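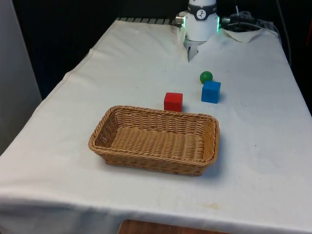 Mesa com a toalha branca, cesto de vime e as peças

Fórum Casa e Arrumação > Têxteis > Toalha branca com mancha amarelada

mila_ignacio
17/11/2018
Boa tarde. Preciso de opiniões sobre a toalha da foto. Tem uma mancha amarelada à frente, do lado direito, fraca mas vê-se. É de algodão, 300 x 160, e já foi duas vezes à máquina a 60 graus com detergente normal. Ficou igual. Também não consigo tirar-lhe os vincos, sobretudo à esquerda. Já agora, o cesto fica em cima dela com os cubos e a bola dos miúdos e queria saber se o vime pode manchar.

gbaluyot
Duas lavagens a 60 com a mancha lá é capaz de a ter fixado. Se for gordura antiga, detergente da loiça directo no tecido, meia hora, e depois água morna. Só então máquina.

Remedios F.
Percarbonato. Uma colher de sopa por cada litro de água quente, de molho durante a noite. Uso há anos em toalhas brancas e não uso mais nada.

gbaluyot
Percarbonato em cima de gordura não resolve. Primeiro desengordurar.

Remedios F.
Resolve se a água estiver quente. Tirei azeite de uma toalha da minha sogra assim.

lovely_t
E lixívia, não?

Remedios F.
Lixívia não. Em algodão com goma ainda amarelece mais.

edu.ignacio
Quanto ao vime, o cru pode largar cor se estiver húmido. O envernizado normalmente não. Passa um pano branco molhado no fundo do cesto e vê se sai castanho. Eu punha um individual por baixo e não pensava mais nisso.

mila_ignacio
Fiz o teste do pano e saiu limpo. O cesto é da Domau, comprei-o em Abril, e a etiqueta não diz se leva verniz.

lovely_t
Tenho um parecido, baixo e rectangular. Para cubos serve bem. A bola é que salta fora, porque os lados são pouco altos. Acabei por guardar as bolas num saco.

mila_ignacio
Aqui também anda tudo por cima da mesa: o cubo azul, o vermelho e a bola verde. Prefiro o cesto baixo, os miúdos vêem o que lá está.

gbaluyot
Para os vincos, passa a ferro ainda húmida, do avesso, e deixa arrefecer estendida antes de a pôr na mesa. Se a dobras em quatro para guardar, as marcas voltam. Melhor enrolada.

edu.ignacio
Enrolada com 300 de comprimento ocupa meio armário.

gbaluyot
Dobras uma vez ao meio e enrolas.

mila_ignacio
Vou começar pelo detergente da loiça e, se não sair, percarbonato. Depois digo.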